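Notebook, arm bench 2
2019-02-09

Carrying on from the last entry. The question is still whether the policy trained on the full Clatska set is failing at the grasp or failing at the approach. Hélène thinks grasp. I have been saying approach since August and have not had numbers to back it up, so this entry is mostly an attempt to get them.

Setup as of this morning. Same arm, same table, Tollness controller build from before the break. I rolled back the driver change Iker made to the joint filtering, to match what the training demos were collected with. He is fine with that as long as it goes back in afterwards. Note to self: put it back in.

Training set is the cleaned version, 2311 demonstrations, all teleoperated, kitchen-play objects on the white table. Ramesh did the cleaning. His rule was to drop anything where the operator paused long enough that the arm went fully still in mid-air, and anything where the object left the table. I asked him to keep the dropped ones in a side folder and he has. The README in there is out of date and still describes the old rule.

The change I am testing is small. The baseline sees camera frames sampled at even time steps. The variant sees frames sampled at even steps of gripper travel, so a fast reach gets more frames than it used to and a slow hover gets fewer. Network is the same, action chunk is the same, same number of training steps. Nerea wrote the resampler. I only changed the part that handles the gripper closing while the arm is stationary, where travel is zero and the first version threw the whole close away. That cost us most of a day. The fix is to add finger motion into the travel measure with a weight. The weight is set by hand and I don't like it, but it will do for now.

Reason I think this matters: in the even-time version, the fast part of the reach is covered by very few frames, and those frames are smeared. The wrist housing and the fingers blur into the table. If the policy has learned to more or less ignore smeared frames, it is running blind for the part of the motion where it commits to a target. Then it arrives next to the thing, and what we log as a bad grasp is a good grasp in the wrong spot.
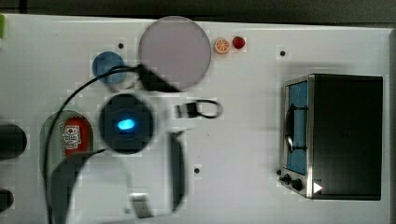

To check that, I changed how failures are scored. Up to now a trial was pass or fail with a free-text note, and the notes are useless for this. Half of Crescencio's say "missed" and half of mine say "bad grasp" for what I am sure is the same behavior. New scoring is by where the fingers are at the moment the close command goes out. If the object is between the fingers and it still isn't picked up, that is a grasp failure. If the object is not between the fingers, that is an approach failure. If the close command never goes out, it is a stall. Three bins, no notes needed, though people can still write them.

Crescencio and I each scored the same batch of old baseline rollouts separately without talking. We agreed on nearly everything. The disagreements were all on the strawberry, where one finger had nudged it before closing. We settled on calling that an approach failure, on the grounds that the finger should not have been touching it yet. Written on the whiteboard so it doesn't drift.

Rollouts. 600 in total, split evenly between baseline and variant, interleaved in a shuffled order so that lighting and gear wear hit both the same. Whoever is resetting the table does not know which one is running. The script picks, and the log gets unblinded at the end. Ramesh set that up and it works, except that it prints the checkpoint path on startup, and the path has the word "travel" in it. Hélène caught this early on. We threw out the trials up to that point and started the count again with the print removed. Annoying, but better to lose a morning than have to argue over it later.

Tasks are the usual ones. Fruit onto plate, can off the green mat, open the toaster oven door. The toaster oven has been the worst of them for everything we have trained, so I wasn't expecting much there.

Results, going by the unblinded log:

Fruit onto plate. Variant clearly ahead. Almost all of the difference is in the approach bin, which shrinks a lot. Grasp failures are the same for both as far as I can tell. That is the pattern I was hoping for. When the fingers get to the right place, both policies close on the fruit equally well, and they always did.

Can off the mat. Variant ahead by a little. I would not claim it. The can is tall and bright and easy to line up on, and the baseline was already doing well. Not much room to improve.

Toaster oven door. No difference in successes. There is a difference in how they fail. The baseline tends to come in wide and close on air. The variant gets to the door more often and then stalls there, close command never sent. So some of the approach failures have turned into stalls, and the success number doesn't move. If we had only kept pass/fail we would have written "no effect" and moved on.

Hélène's reading of the stalls is that the resampler is starving the policy of slow frames. At the door the arm nearly stops while the operator lines up, and in the travel-sampled data that whole alignment phase gets squeezed down to almost nothing. The policy gets there and has hardly any examples of what to do next. I think she is right. It fits with the stalls being on the door and rare on the fruit, where operators don't hesitate. I went back through a handful of the door demos in the viewer and the alignment part is long in every one I opened, longer than I remembered.

So the approach-versus-grasp argument comes out like this. For fruit it was approach. For the door it was approach first and something else behind it, and we couldn't see the something else until the approach got better. Hélène gets partial credit. She says more than partial.

Things I am not sure of:

The finger weight. I picked it by looking at plots until closes looked "about as dense as they should be." If the fruit result depends on that number, it is not much of a result. Needs a sweep, even a coarse one.

Whether blur is really the mechanism. Travel sampling changes two things together, how many fast frames there are and how many slow frames there are. I can't say from this run which of them did the work. The clean test would be to keep even-time sampling and shorten the exposure, so that the fast frames are sharp but still few. Iker says the wrist camera can take a shorter exposure if we bring in more light, and the extra light washes out the white table. He has an old diffuser panel somewhere from the Alcaraz demo. Worth trying before buying anything.

Cable. The cable loop near the wrist plug moves around between sessions, and it is in view for a lot of the demos. I don't think either policy is keying on it, but I haven't ruled it out. Nerea suggested masking it for a small run. Cheap to do, so I'll do it.

Object placement. We reset by eye from a printed sheet. Crescencio places things more tightly than I do. With the blinding it should wash out between the two policies, but it adds noise we don't need. Tape marks would show up in the camera, so no tape. Maybe a projected outline that switches off before the trial starts.

Next steps, in the order I would do them:

Mixed sampling. Even travel for the reach, even time for anything under a speed threshold, so the slow alignment stays in. Nerea thinks this is an hour of work on top of what she has. Train it overnight on the Wamen machine if the queue is free.

Rerun the door task only, mixed against variant. If the stalls go away and the approach bin stays small, that is the result worth writing up. If the stalls stay, Hélène's explanation is wrong and we look at the action chunk length.

Finger weight sweep, fruit task only, on the small model. Don't tie up the arm for this until the offline error says it is worth it.

Score the old baseline rollouts from August with the new bins. Video exists for most of them. Crescencio offered to split it with me.

Housekeeping. The left finger pad has picked up a shiny patch and I swapped it after the last block, so the next session is on a fresh pad. Logged it on the bench sheet as well. The blinding script is now in the shared repo under tools, with the print gone and the checkpoint names hashed. Please don't rename the hashed files by hand, the unblinding step looks them up by name and it will fail without telling you. I lost a block of logs for a while that way and Ramesh had to dig them back out.

One more from Iker, added after he read the above. The stall bin should have a timeout written next to it. At present a stall is whatever the person at the bench decides has gone on long enough, and he watched me wait a good deal longer on some trials than on others. Fair point. The log has timestamps, so I can apply a fixed cutoff after the fact and see whether any of the door trials change bins. A few probably will. I'll redo the door table with the cutoff in and paste it under this entry before we meet with Hélène on it.

Driver filtering change not yet restored. Leaving it off until the mixed run is finished.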